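Flasodness: read me first

Hello! I'm Beryl Tapley and I look after the Flasodness folder, so if something in it makes no sense it's probably my fault and I'd like to hear. This file covers the objects: what we put on the table, how the labels are made, and how the sheet of names works. The licence is in its own file, next to this one.

What's in the folder

There are 2138 pictures. I keep saying 2000 because it's easier to say out loud, but 2138 is the number in the list and the one you should quote. They show plain white blocks, cubes and bowls, mostly on a black tabletop, and nearly everything apart from the bowls has a square black-and-white marker on it. I wanted dull things on purpose. My earlier go at this (Phromma, still up if you're curious) was full of mugs and toys, and I spent more time arguing about what to call them than I did sorting them.

The names

I've kept to everyday words. A block is taller than it is wide. A cube is a cube. A panel is anything flat that's been stood up on its edge, or anything that looks flat from where you are, and yes, I know that second half is a bit woolly. When you only get one face of a thing I'd much sooner have "panel" than a guess at its depth. Kamarul Ismail wrote the first version of the sheet with 15 names on it and we've thrown out most of them since (goodbye, "slab").

Labels and pencilly bits

The markers are printed on white paper and stuck on. Please don't expect crisp edges! Some are straight, some look as though they've been nibbled, and a fair few sit at a slant. I did think about redoing the worst ones and then decided I liked them as they are, and anyone testing a marker reader will want a few wonky ones anyway.

You'll also come across faint handwriting on the white surfaces. It goes in the column called "scribble", with a question mark after it if you aren't sure. A question mark is fine. I use loads.

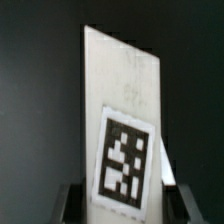 White panel with its marker label; scribble column reads "87?"

Scuffs and smudges don't get a column. We tried it for a week in May and Wanpen Kaewsai and I couldn't agree on a single one, so out it went. If you need them, the "notes" column is free text and you can search it for "scuff", "smudge" and (sorry) "smuge".

Things in front of other things

This is where I get the most questions. When a small object hides the bottom of a tall one, both get a row, and the tall one gets "part" in the "how much" column. Don't try to work out where the hidden bit ends. The same goes for anything sitting in a bowl: write "in bowl, part" if some of it is clear of the rim and "in bowl, all" if it isn't. A cube with markers on two faces is still one row, with 2 in the marker column, even when the one round the side is squashed very narrow.
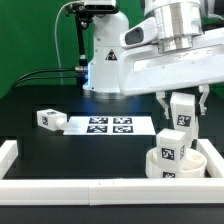
Napaporn Phuthong: I'd still split "in bowl, part" into two, Beryl. A cube leaning on the rim and a cube standing properly in the bottom are different things to me, and I have to open every one to find out which I've got. Could we have "leaning" as an extra word in the notes, at least for the new rows?

Yes, let's. I've added "leaning" to the sheet for new rows, and I'll go back through the old ones as I get time, starting from the end of the list. If you've already downloaded the sheet, your copy will still work, you'll just be missing that word.

Known muddles

A few rows say "box". They should say "block".
"Dish" and "bowl" are both in there and mean the same thing.
Colours were written down by eye, so "white" and "off-white" wander about a bit.

Corrections to me, please, with the row number. I go through them on a Thursday.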